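Speaker notes — "Who checks the checklist?" Nov 18, 2018, Herholm, afternoon session

Slot is 15 minutes. Skip the bio, they have the program.

Open with the binder. Our collection rules at Tusum ran to 138 pages by April. Ask for hands: who has read their own rules front to back? Wait. Don't fill the silence.

Main claim, say it slowly: most of what we call good practice for hand-held gripper work was copied from rules for fixed arms. Fences, stop buttons, marked floor. Fine for a cell. Not much use to a person holding the gripper over a bed.

Then the Cimosora guideline. Be fair to it. The section on consent in private homes is good and I'd keep every line. The section on "representative household tasks" is a wish list. It never says how fast a hand may move, or who throws out a recording that can't be used. Read the one sentence with "appropriate" in it twice — let them laugh, move on.

Numbers. We went back over 650 recordings made under the old rules. Almost 138 broke no rule at all and still couldn't be used. I don't trust a standard that passes those. Somebody from Tomoana will say the operators needed more training. Maybe. Ask them which page says so.

What I'd write in its place, 2 rules only:
Look at the recording before you leave the room.
The person holding the gripper can reject a take without giving a reason.

Leave the next two up while I talk about speed and clothing. No pointer.
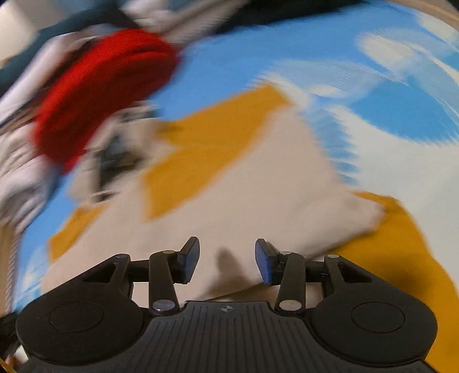 Cream or beige cloth with mustard-yellow, gripper above it, both times.
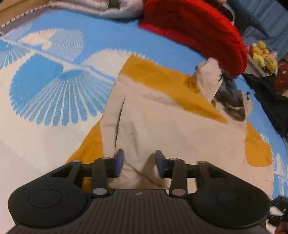

First question will probably be the usual one, so have this ready.

Should a standard set a hard speed limit for hand-held work?
I wouldn't set one yet. A limit is easy to print and hard to check in a bedroom, and the right figure for a towel may be wrong for a coat. Ask for a check on the recording first, then argue over the figure.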